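Motion Planning Engineer, Clirik

We're a small, friendly team at Clirik, and we'd love some company on Nosinus, our planner for arms working in tight rooms. Most of our days go into tiled walls, corners and cabinet doors, all in simulation. 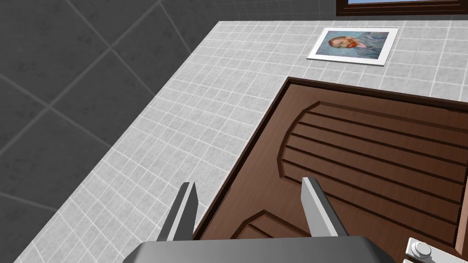 Rendering: Clirik / Nosinus simulator

You'd own the collision checker, and you'd have plenty of say in how it grows. 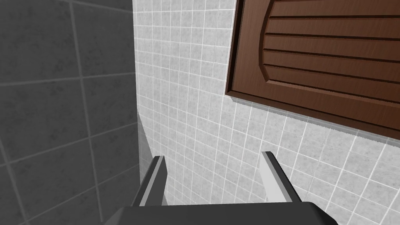
Good C++ matters to us, and so does patience with other people's code (ours included!).

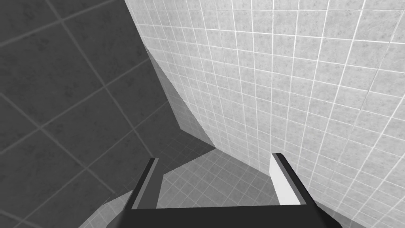 The post is 80 percent time, Brasden office or remote.

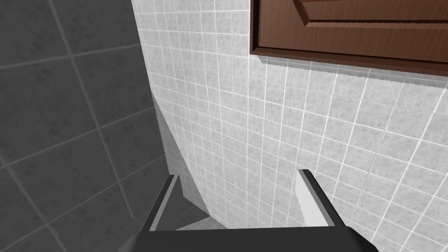
How to apply

Write to Rawan Twal by the end of February.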